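Let the Short Story Be Short

I read Menaka Navaratnam's "The Ferry Clerk" standing up in my kitchen on a Tuesday, with the pasta water going, and when I got to the end I went right back to the top and read it again. The pasta was a loss. It's 3 pages long! A clerk at the Stemilholm ferry landing sells a ticket to a man who once cheated her father, gives him the wrong change, and he thanks her for it. We never learn if he recognized her.

My reading group in Darnton loved it too, and then half of them said the thing I hear every time: "I wish it were a novel."

I don't! I want it exactly the size it is. Give that clerk 50 chapters and she'd need a divorce, a cousin in trouble, probably a dog. We'd find out what happened with her father and the money, and all that lovely pressure behind the counter would leak away.

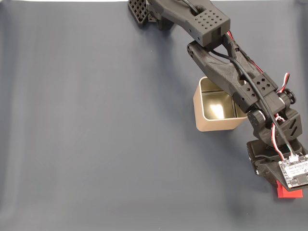 People talk about short fiction as if it were practice, the thing a writer does until the real book comes along. Nokuthula Pillay's collection "Bodin Road" has 49 stories in 154 pages, and I'd put it up against any fat family saga on my shelf. One of them is a phone call between two sisters about a casserole dish (who has it, who was supposed to return it, whose it was to begin with) and by the last line you know their mother is dying, though neither one has said so. I read it out loud to my husband in the car and had to stop and hand him the book at a red light.

Small stories about small moments are where I find most of the people I recognize. Someone is rude in line at the pharmacy. Someone keeps quiet at a birthday lunch and thinks about it for a month. A novel tends to hurry past those on its way to the wedding or the funeral, and a good short story just pulls up a chair and stays there.

So read one tonight, before bed, all the way through in one sitting. If you're anywhere near Hemar Books, they keep the collections on the low shelf by the window, and you may have to kneel.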